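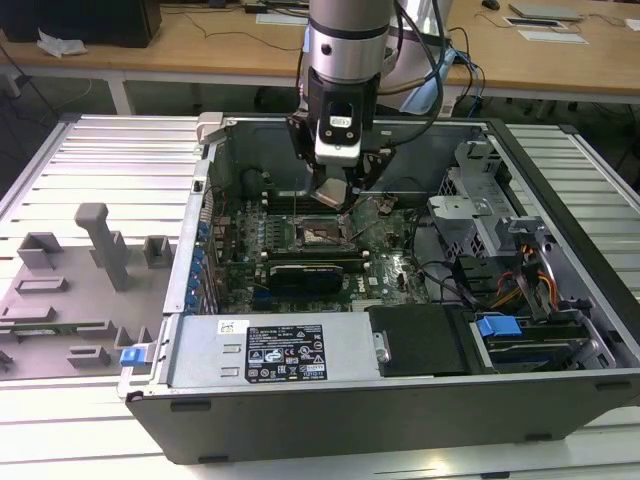 Grunddale shop puts its robot cell rules in writing

New rules for robot work on used electronics took effect in September at Brindurura, the Grunddale repair and parts recovery shop. Seventeen pages, down from 40 in the draft. Copies are clipped up at each cell and the old laminated cards are going in the bin.

The document covers robot cells that open, strip or rebuild desktop computers. It was written by Maite Gallardo, who runs safety and training at the shop, with input from Mateos, the local integrator that sets up the arms. It replaces a patchwork of notes, some of them going back to the first cell.

"We had three answers to every question depending on who was on shift," Gallardo said. "Can I reach in while it's paused? Ask three people. That had to stop."

The answer now: no. A paused arm counts as a moving arm. Hands stay out until the operator has hit the stop, pulled the key and hung it on the hook outside the cell. One key per cell, no spares in drawers.

What's in it

Power first. Every computer is unplugged before it gets to the bench, then left to stand for 15 minutes. The power supply unit itself stays shut. No robot program may open one and no person may either, those go out whole to a licensed recycler. Gallardo said this was the shortest section and the one she got the most questions on.

Static next. Wrist straps for anyone handling boards by hand, tested at the start of each shift. Grippers that touch a board need a grounded path and the check gets logged the same way. Metal worktables are to be bonded to ground, and the bond gets looked at monthly.

Sockets get a page to themselves. With a bare processor socket facing up, the arm has to approach from straight overhead at the slow setting and stop short before any contact move. No sideways travel inside the case below the height of the chassis wall. Bent pins were the top cause of scrapped boards at the shop last year, according to Gallardo, though she didnt give a number.

Cables and hoses on the arm: enough slack for the full reach, tied back so nothing drops into an open case. Operators run the whole path once at low speed with the case in place before the first real job. Any snag, even a light one, means stop and re-route. Then run it again.

Fixtures have to be fastened down before the arm is powered. A part that shifts in a fixture twice in one shift takes that fixture out of use until someone from Mateos has looked at it.

Drives, too. Any storage drive still in a bay is treated as holding customer data. It's pulled, tagged and locked up the same day, and robot cells don't get to skip the tag step just because the program has no pause for it. Programs without the pause are being rewritten.

Reaching in

Most of the argument during drafting was about the small stuff. A screw drops in the case, a latch hangs up, a wire bundle springs back over the bay. People want to fix it fast. Under the old cards an operator could use a plastic tool through the gap with the arm on hold.

That is gone. Mateos wanted to keep it, with a lower force limit on the arm. Gallardo said no, and the final text says no. In exchange the restart got shorter: a stopped cell can now be brought back up from the last safe point, where before it had to go all the way home and start the job over. The shop tried that over the summer and says the lost time is small enough to live with.

Some 19 operators have done the training so far. It's a half day, with a written part and a turn at the bench, and you can't sign out a key without it. Night shift is scheduled next.

Who checks

Each cell keeps a log. Stops, snags, dropped parts, damaged boards, all of it, with initials. Gallardo reads them weekly. Near misses go up on the board by the break room with the names left off.

There are also limits on who can change a program. Operators can adjust speed down, never up. Anything touching path, grip force or approach height goes through Mateos and needs a second signature from the shop side. Changes get tried on a scrap machine first. The draft let shift leads make path changes on their own, that line was cut late.

Other shops are watching. Skevidero, which strips office machines on the other side of Grunddale, has asked for a copy and plans to try the key rule and the drive rule before the rest. A spokesperson there said the static section would need work for its own benches and gave no start date.

Gallardo said anybody can have the text for free. She asks that shops send back what they change and why.

Still open: what to do about laptops. The rules say desktop cases only, lying on their side with the panel off. Laptops have glued batteries and the shop isn't letting an arm near one until there is a seperate section. A first draft is due before the end of the year, Gallardo said. No robot work on laptops in the meantime.

The rules get a full review after twelve months, sooner if anyone is hurt. Questions and corrections go to the training desk at Brindurura, mornings before 10 is best.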